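Print this page | E-mail this page

Protov Support – Ticket log
Subject: Rejected episodes, hand-held gripper kit, home collection
Opened by: Plememham site team
Status: Closed with a change to the working rules
Date opened: 24/11/2024

Problem as reported

We collect pick and place episodes in private homes with the hand-held gripper. In the last batch we sent 300 episodes and 93 came back with the flag "contact before start". The operators say they did nothing different from the batches in June, which were accepted almost completely. We would like to know if the checker is too strict, or if we have a fault in our fingers, or if we are breaking a rule we did not understand.

What we have already tried:

- Restarted the recording unit and the phone.
- Changed the finger pads on one of the two kits. The flag came on both kits the same as before.
- Read the collection guide again, version for soft surfaces. The word "contact" is used there in two different meanings, I think. More on this below.

First answer from support

Please send the kit log and tell us which surfaces you are working on. Please also do the zero check: fingers fully open, fingers fully closed, three times, with nothing between them. If the closed value moves more than the limit printed in the guide, stop collecting and write to us before you continue.

Our reply

Zero check done on both kits. The closed value is steady and inside the limit. So the fingers are not the reason, in my opinion.

Surfaces: kitchen bench, dining table, and beds. When I sorted the rejected episodes by surface, I found that nearly all of them are from beds. On the hard tables there are very few. This was a surprise for us, because the bed episodes look very calm when we play them back and the operators like to do them.

My guess at this moment was that the mattress gives way under the objects, so a bowl leans a little toward the gripper and the checker believes that it was touched. I asked the operators to put a flat board under the cloth. We recorded 20 episodes with the board and 20 without it, same operator, same objects. The board made a small difference only. I write it here so that other teams don't lose a morning with the same idea.

Second answer from support

Thank you for the clear test. We looked at the start section of the rejected episodes. The finger opening is normal. The flag is raised because a finger is already resting on an object, or on the rim of a container, when the episode is marked as started. On a hard table the operators usually start high and come down. On a bed they seem to start low, near the cloth, and the first move is only a few centimetres.

The rule is in section four of the guide: "The tool shall be clear of all objects and containers at the start mark." It is not a new rule. Since the update the checker tests it, and before it did not.

Our reply

This explains the June batches, thank you. They were not better, only nobody measured them.

I must say that I find section four hard to read for operators. In one paragraph "contact" means the finger touching the thing you want to pick. In the next paragraph it means touching anything, also the bowl or the cloth. My operators understood the first meaning. They believed that a finger on the bowl is allowed, as long as it is not on the fruit which they will pick. I believed the same, and I trained them.

Questions to support:

1. Is it allowed to touch the container during the episode, if it is clear at the start mark?
2. Is it allowed to touch the cloth?
3. Must the loose objects also have some distance from the fingers at the start, or only not be touched?
4. What do we do with the episodes we already have?

Third answer from support

1. Yes. People lean on a rim sometimes, and this is useful data. It must only not be the first thing.
2. Yes, but don't drag it. If the cloth moves and takes the objects with it, stop and repeat.
3. One hand width, in all directions. It is good practice and we will write it as a rule in the next version.
4. Keep them. Don't delete and don't trim them by hand. Mark them "no clear start" and send them in a separate folder.

About point 4, please be careful. A team at Ong trimmed the start of 1000 episodes with their own script, and the sound and the finger values did not match any more after this. It could not be repaired.

Working rules from now on, Plememham site

I have written these for our operators in plain words. Support has read them and has no objection.

- Lay the cloth flat and let the bedding settle before you put any object on it.
- Put the bowl or box down first, then the loose objects. Leave one hand width between them where the cloth is big enough.
- Lift the tool until both fingers are well above everything. Wait for one slow breath. Then press start.
- Come down from above. Don't slide in from the side over the bed cover.
- If a finger touches anything in the first two seconds, stop, say "repeat" aloud, and begin again. No operator will be blamed for a repeat.
- Keep bags, cables and spare parts away from the cloth if possible. They are not forbidden by the guide, but they catch on the tool.
- At the end of the session do the zero check and write the result on the sheet.

For the sheet I also wanted one case to discuss with the operators, on the bed with fruit. The right finger is against the front rim of the bowl and a tangerine lies close beside the left pad. As a moment in the middle of an episode this is fine for rule 1. As a start mark it would be rejected, and the tangerine is also closer than one hand width.

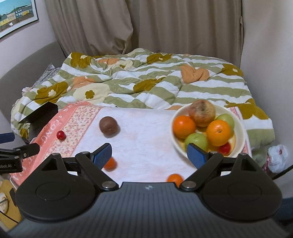

Kristof Dewulf added to the ticket that he would go one step further and take the start button away from the operator completely. In his opinion a person who holds the tool in one hand and looks for the button with the other will always drop the hand a little, and on a low surface like a bed this is enough to touch something. At Jakska they let a second person press start, and he would like to see it in the guide as a recommendation, at least for the soft surfaces.

Our reply

I agree with the reason, but we often have only one operator in a home and we can't send two. We will try a start by voice if the recording unit can do it. Support, is this planned?

Support: Voice start is in test. There is no date yet. Until then, a start delay of three seconds can be set in the menu under Session – Timing. Please set it on both kits.

Set on both kits. First day with the delay and the new rules: one episode flagged, and in that one the operator had said "repeat" and we forgot to remove it from the list. So this one is our mistake.

Open point, moved to a new ticket: the two meanings of "contact" in section four. I proposed "grasp" for the thing you pick and "touch" for all the rest. Support will pass it to the person who writes the guide.

Ticket closed by requester.

Contact Protov Support | Copyright Protov | Back to top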